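Setting up the Clundus two-finger gripper kit for a first pick

The sales page for the Clundus kit says you can go from box to first pick "in minutes". Set aside an afternoon. The hardware is decent for the money, but the instructions skip the parts that cause trouble, and the demo program that ships with it is tuned to make the kit look cleverer than it is. What follows is the order I'd do things in if I had to start over.

The kit comes in at $2098 from Bruvumside, plus shipping. For that you get the gripper, a small wrist camera, a mounting plate, cables and a licence for the Clundus software. You don't get an arm. The photos on the product page make that easy to miss.

Before you bolt anything on

Check your arm's flange against the plate. The plate is sold as universal, and it fit mine only after I swapped two of the supplied screws for shorter ones. If a screw bottoms out before the plate is snug, stop and get a shorter screw. Don't add washers.

Run the cable down the arm with slack at every joint, then move each joint through its full range by hand with the power off. The supplied clips are too stiff to reopen without snapping, so use hook-and-loop straps until you're sure of the route.

Setting the camera

The wrist camera needs to see both fingertips and a fair stretch of table between them. The default tilt is too steep. Loosen the bracket, tip the camera forward until the fingers sit in the lower corners of the preview, and tighten it again.

Then run the calibration with the printed card. The manual tells you to accept any score over 67. I tried that and my grabs landed off to one side every time. Repeat it until the score stops improving, even if that takes several goes.

Your first pick

Start with one rigid object that stands up by itself. A full drink can is good because it won't crush easily and is heavy enough not to skate away if a finger brushes it. Leave the tab closed, for obvious reasons. Put a couple of other things on the table as well. The demo uses a single block on a bare mat, and almost anything can find a single block on a bare mat.

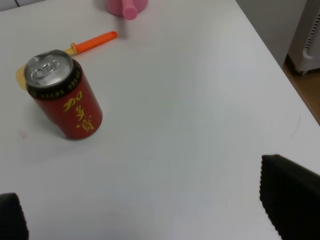
Photo: the author. Wrist camera view, Clundus kit.

With the red can ahead and to the left of the gap between the fingers, the move needs a sideways correction before the approach. Do that correction high up, well above the can, and only then come down. The auto-approach setting blends the two moves into one diagonal, and I don't trust it beside anything upright.

The orange-handled spatula behind the can is a fair test for the software too. Its head is partly hidden from the camera, and the can and spatula need to come up as two separate outlines in the object list. If you get one big outline, raise the separation slider a notch and scan again. When that doesn't help, change the angle of the wrist before you touch any more settings.

Now set the grip. The force slider runs from 0 to 1000 with no units anywhere, in the software or the manual. Begin at the bottom end and work up. For a closed can, 14 percent of the range held well enough for me, but treat that as a starting point. The textured rubber on the fingers does more of the work than the slider does.

Run the pick at the slowest speed with your hand on the stop button. Lift a few centimetres, pause, and put it down again. Do it ten times before you speed anything up -- one clean lift proves very little.

When it goes wrong

Fingers close in front of the can: redo the calibration, then check that the camera bracket hasn't slipped.

Can tips on approach: you're coming in too low or too fast. Raise the approach height first.

Software reports "grip OK" with nothing in the fingers: a known fault in the July version. Turn on the width check, which is off by default and buried under Advanced.

Should you buy it?

If you already own an arm and like fiddling, maybe. The Xiong gripper costs more and feels better made, and the Davis one is cheaper but has no camera. The Clundus sits between them and does the basic job once you ignore half its defaults. I wouldn't pay for the yearly support plan until they fix the grip message.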